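Lever arch file

A lever arch file is a big, stiff ring binder with a metal lever inside that opens and shuts the rings. I've been writing these office entries for a while and this is the one I've looked forward to most (my first job was with a firm called Pumum, and we ran on them).

How it works

You lift the lever, the two arches part, you drop your punched sheets on and press it down again. A thick one takes roughly 500 sheets, which is far more than an ordinary ring binder will hold. Most have a label on the spine and a round finger hole below it, so you can hook one off a tightly packed shelf – lovely when your other arm is full!

Where they live

Cupboards with doors suit them best, I think, and a wood-grain one with a shelf halfway up gives you two decent rows. The top always ends up as the place where files get parked, lying flat and poking out over the front edge.

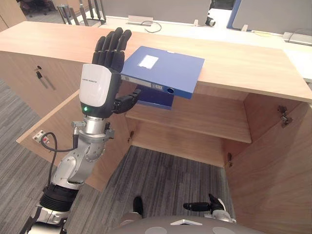 Colours and labels

Blue and black are the old faithfuls. At Pumum my boss, Sevim Ertürk, kept blue for suppliers and wouldn't hear of anything else, and we had 66 of them by the August I left. Some people stick a second label on the front cover as well, and I'd say do it, as a file lying on its back is much easier to spot that way.

See also: ring binder, box file, hole punch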